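Trornside kit room, inspection 30th January
Checked by: Wouter Nijs

Floor and aisles. OK. One crate left by fire door, moved it myself. Dont let it creep back.

Folding tables. OK, 3 checked. Legs lock. Put tape over the rough corner on the end one, needs a proper fix by February.

Extension cords. FAIL. Steam press was on a daisy chain. Unplugged, tagged out.

Shelving, Verhoeven racks. Load plate says 200 per bay, bottom bays fine, top not weighed. Recheck.

Step stool. OK. Rubber feet worn but hold.

Jerseys, red and white. Lay flat before folding, lettering checked for cracks and peeling. Pins out BEFORE it goes on the table. 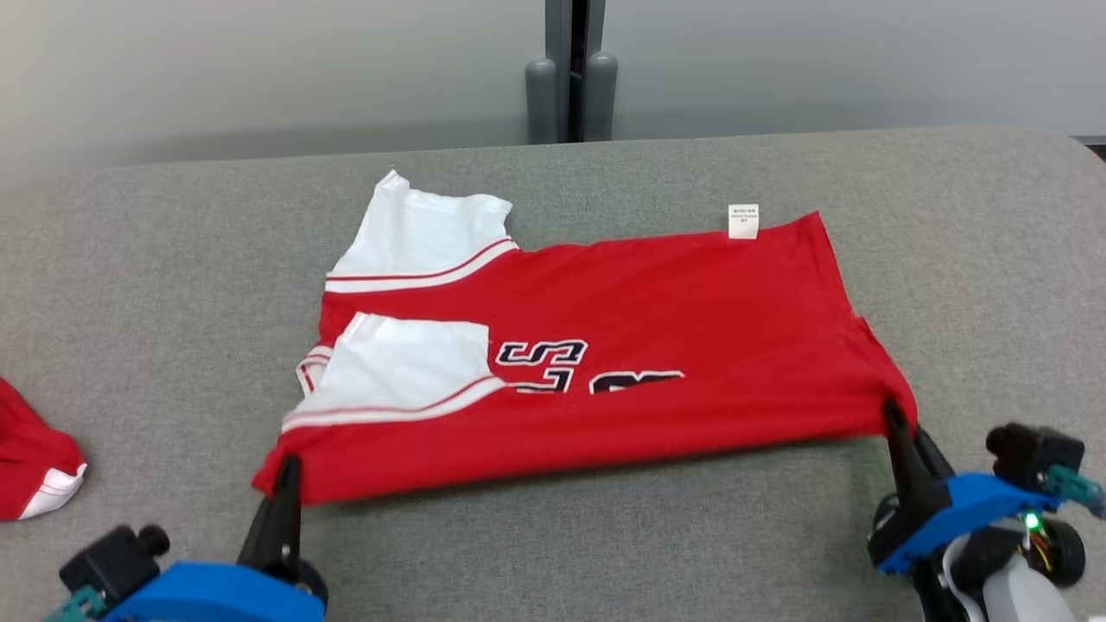
What gets a jersey pulled from the pile?
Any pin or staple left in, trim coming away, or lettering that lifts when you rub it with a thumb. Goes in the repair bin with a note on it.

Lighting. OK over tables, dim at the back racks. Tube orderd from Dirnik.

First aid box. Short on bandages. Refill.

Sign-off: open items are cords, top racks, table corner. Will walk it agian once the cords are in.

Recent items
Flimden store: ladder check
Steam press lockout sheet
Repair bin log
Rack labels, Verhoeven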